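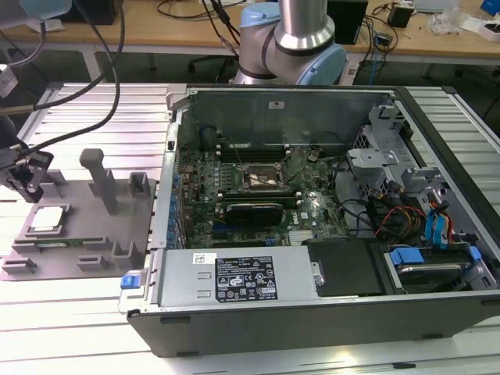
Photograph: Pao-chu Hsueh

Computer recyclers have long stripped processors by hand. Trestel, a kit from Gririrum that went on sale in March 2023, is meant to take over that part of the job. The price is £997 a year for the software and gripper fingers. Buyers supply their own arm and bench.

The trays are 3D-printed and the files come with the kit, so a shop can print a new one when a different chip size turns up. The processor sits in a recessed pocket, next to the open case, where the gripper can get at it. We used a Dell tower laid on its side with the side panel off.

Setting up took us 2 days, most of it spent teaching the arm where the socket was. The manual is thin on this and the support line shuts at 4. Lovska, the nearest rival, costs more but includes an arm.

Trestel does not remove side panels or unplug cables. Someone still has to do that first. Gririrum says a version for laptop boards will follow in July.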